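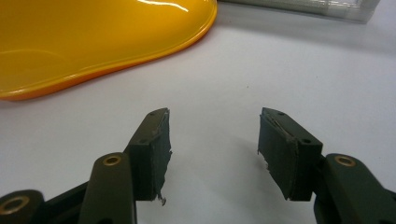 Figure 9. Worn pads on both fingers, torn along the gripping edges.

Replacing the foam pads

Foam pads do the real work on the Suvum hand-held gripper, and a fresh pair makes it a joy to use again! Swap them once the inner edges look like the ones in Figure 9, with ragged flaps or a scrap hanging from a lower corner. Always change both pads together.

You will need pad set 330 (2 pads, adhesive backed), a plastic scraper, a lint-free cloth and isopropyl alcohol.

CAUTION: Keep your fingertips clear of the linkage arms while the gripper is moving.

1. Open the fingers all the way and set the gripper on a clean, flat table.
2. Peel the old pad away from the finger, starting at the tip. Go slowly – the foam tears easily.
3. Lift off leftover glue with the scraper. Do not use a metal blade.
4. Wipe the bare face with alcohol and let it dry.
5. Line up the new pad with the edges of the finger, then press firmly for 9 seconds.
6. Repeat on the other finger.
7. Close the gripper gently. The pads should meet flat along their full length.

Note: Leave the brass pivot inserts dry. Oil creeps onto the foam and loosens the glue.

Check the pads every 1000 grips, and enter each change in the Nordin service log.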